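## 3. Collection of Demonstrations

The Skistmont dataset was gathered to train a two-handed policy on small, loosely arranged objects of the kind found in any office. Earlier sets used by the authors were recorded by driving a pair of fixed arms from a console. That method gave clean joint records, but operators worked slowly, and the motions they produced were stiff. For the present study we moved to hand-held grippers, which an operator carries freely and closes with the fingers. The tool records its own view, its opening width, and its pose in the room.

Each operator holds one gripper in each hand. A marker cube is fixed to the top of each tool, and a third camera, mounted at the operator's head, looks down on both. The head view is used in two ways: to recover the pose of one tool relative to the other, and to give the policy a wide view of the work area (Figure 3).
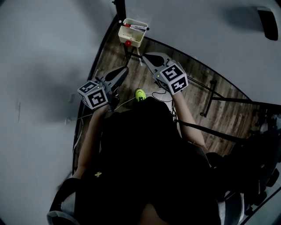
*Reading time for this section: 3 minutes*

**Figure 3.** Head view during collection at the Millik site. The two grippers are held over the floor, with a white divided container of marker pens ahead of them.

### 3.1 Task and procedure

The task set consists of 14 short tasks, all of which involve picking up, moving or putting back a thin object. Thin objects were chosen on purpose. A pen offers little surface to the finger pads, rolls when touched off center, and often lies against other pens. Policies trained on blocks and cups tend to fail on such items, and the failures are hard to fix by adding more blocks and cups.

Operators were given a one-page sheet for each task. The sheet states the start condition and the end condition and says nothing about the path between them. We asked only that both tools stay in the head view and that the operator pause briefly before the first grasp and after the last release. These pauses are used later to split the recording into episodes. An operator who dropped an object was told to pick it up and carry on. Such episodes were kept and given a separate label – they make up a useful part of the set, as Section 5 shows.

Every session opened with a calibration step. The operator brought the two tools together within the head view, opened and closed each one fully, and held still until both cubes had been found by the tracker. Sessions were limited to 50 episodes. Beyond that number, in our pilot work, the motions became hurried and grasp points drifted toward the finger tips.
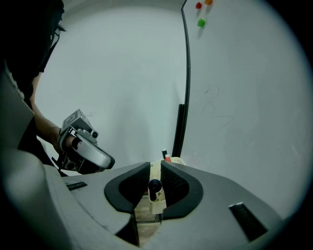
Views from the tools themselves carry most of the information on contact, and we therefore screened them more strictly than the head view. An episode was rejected if the finger pads were hidden, if the object was out of sight at the moment of closing, or if motion blur covered the grasp. Background was not a ground for rejection. Figure 4, a view from one tool, has a whiteboard with magnets and faint pen strokes behind the work, and the second gripper with its operator's forearm at the left, while the dark cylindrical object between the pads remains plain to see. We kept views of this kind without masking. A policy that will run in ordinary rooms should meet ordinary clutter in training, and masking the other tool would also remove a cue that the two-handed tasks depend on.

**Figure 4.** Wide-angle view from one gripper, with a cylindrical object between the finger pads and the other gripper in sight.

### 3.2 Size and storage

After screening, the set holds 1,000 episodes. Of these, 80 were set aside for testing before any training run was started, and they were drawn from whole sessions so that no session is split between the two parts. Poses and opening widths are stored in the Lorente format, with the three video streams kept as separate files and matched by time stamp. Labels were added with the Nikden annotation tool. Where two annotators disagreed on the end of an episode, the later time was used.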